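Small round tables, again

12/16/19

I have been suspicious of round tables for as long as I've been paying for furniture. They look friendly in the store, then you get them home and find out that every single thing you own was designed to be pushed against a straight edge. So when Sobia Mirani told me the cure for my messy coffee corner was to get rid of the shelf and put everything on a round table, I said no. Then I said no again in February. Then I gave up and tried to be fair about it.

Her argument goes like this. A shelf hides things, so you keep buying more things. A table shows you what you have. Fine. I also have a sink that shows me what I have and it has never made me a better person.

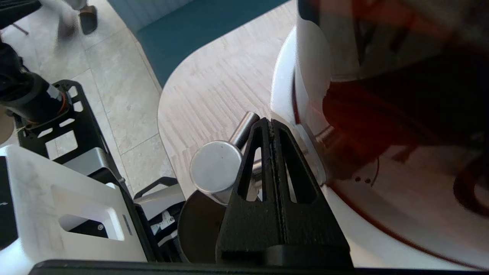

What I do like is pale wood. Dark tables show every crumb and every ring, and I had one from Trorholm for years that looked dirty ten minutes after I wiped it. The streaky, whitewashed kind of grain forgives a lot. Eckhard Ackermann says it's a fad and that in ten years we'll all be sanding it off. He said the same thing about my kitchen faucet, which is still there.

My bigger doubt is the cups. Sobia is very sold on dark, matte ones. The catalog from Parsa calls theirs "quiet," and I'd love to know what a loud cup is. I will admit a plain dark cup looks good against light wood, and I like the kind that gets narrower toward the bottom. But the smaller the base, the easier it goes over, and I am someone who talks with my hands.
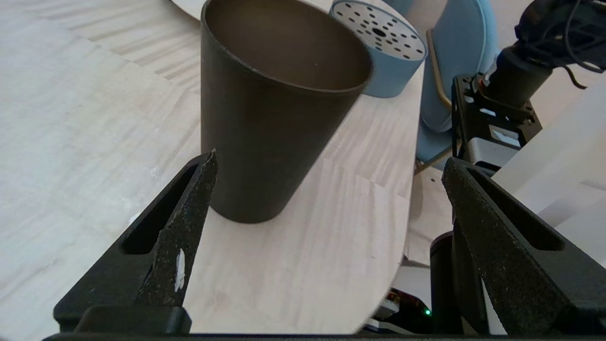 Then there's the business of holders and lids with holes in them. I looked at a few online and the prices are silly. Honutside had a set for 200 dollars, before shipping, and the page had 4,000 reviews that all seemed to be written by the same cheerful aunt. Light blue seems to be the color everyone has settled on this year, chairs included. I don't mind it. I just don't believe it "calms a room," as the Trondetti people like to say. My room is calm when the dishes are done.

I do see the point of a holder that keeps a cup in one spot, though. Mine wander. I find them on the windowsill, on the stairs, once in the bathroom cabinet. Whether a cup with a proper place to stand would get put back in it is another matter, and I have my doubts about the people I live with.
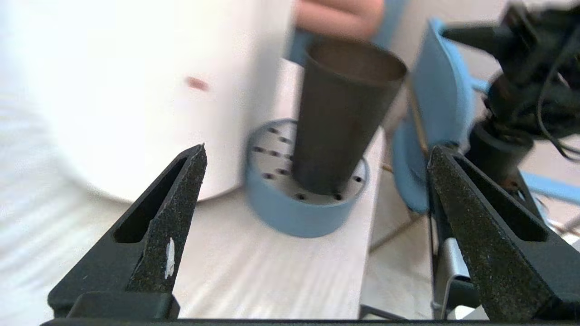 What I'm doing for now

The shelf stays up until after the holidays. I've cleared 3 things off it and two have already come back. Sobia thinks I'm stalling and she's probably right.

If anybody has lived with a round table for more than a year and still likes it, leave me a comment. Please tell me where you put the toaster.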